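Progress report to the Ornstead Fund, covering February through April
Project: Local candidate forums and voter contact, Zenau district
Prepared by: Radomír Trnka, project lead

## Summary

We held 6 candidate forums in the reporting period, which is the number in the grant agreement. Attendance was 2,331 across all of them. The forum in Čierny was the largest and the one in Roltititz the smallest, mostly due to the hall we were given. The voter contact work is behind, and I explain why further down.

## Forums

All declared candidates for district council chair were invited to every forum. Two of them came to all six. One withdrew from the race in March and we removed his name from the printed programs the same week. Each forum ran for two hours, with the first hour on set topics (roads, school mergers, the hospital contract) and the second on questions from the floor.

The Roltititz forum started 40 minutes late. The town office had double-booked the hall with a choir rehearsal, and we moved upstairs to a room with fewer seats. People stood along the back. We have written confirmation for the May date.
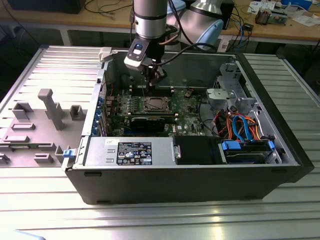
Questions from the floor were collected on cards this time. We received 63 cards in Čierny alone, and the moderator got through less than half. The unread ones were typed up and sent to the candidates with a two-week deadline. Three candidates have answered so far. Their answers are posted on our site and at the library in each town.

## Voter contact

The target for the period was 5,000 households. We reached 3,780. The shortfall is nearly all in the eastern villages, where the bus schedule changed in March and our canvass teams lost their evening return trip. From May on we will send two cars, paid for out of the unused printing line.

Contact sheets are still filled out on paper and entered at the office. Data entry was held up for nine days when the older of our two office computers stopped starting up. No records were lost, as the paper sheets are kept for a year. 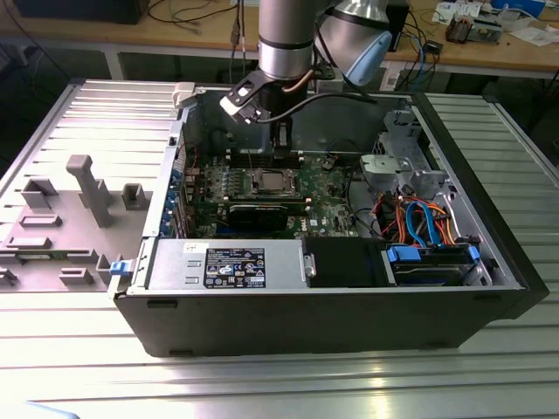

Equipment is the one budget line I would like to discuss before the next payment. We have 410 left in it and the office needs one reliable desktop for the rest of the grant. I would rather look at used business machines than new ones. A Dell tower of the kind shown, where the side panel comes off and the memory slots sit right next to the processor, would be enough for contact sheets and the mailing list. A quote will follow by email.

## Staff and spending

One part-time organizer left in March and the post was filled in April. Salaries are on budget. Hall rental is slightly over – Čierny now charges for heating – and printing is well under.
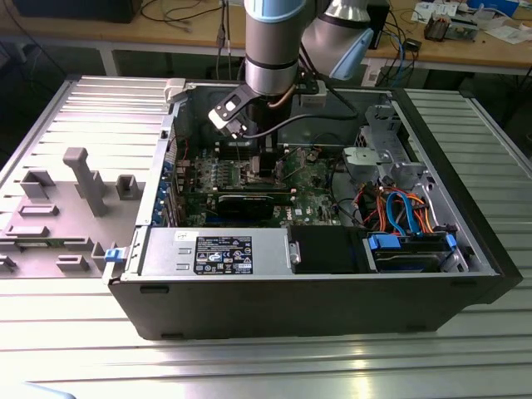 The narrative on spending is short this time, and the full ledger is attached as a spreadsheet. Please note that the repair estimate is listed under "Other" and has not been paid. If we do go with a used tower, I will ask for the side panel to be taken off before we accept it, so we can check the motherboard and the panel latch. Delivery would be to the Zenau office.

## Next period

- Two more forums, Roltititz and Zenau
- Second round of canvassing in the eastern villages
- Printed voter guide, four pages, to the printer by the middle of May
- Written answers from the remaining candidates

The voter guide depends on the final candidate list, and the district election office has not given us a date for it. I will send a short update when it does.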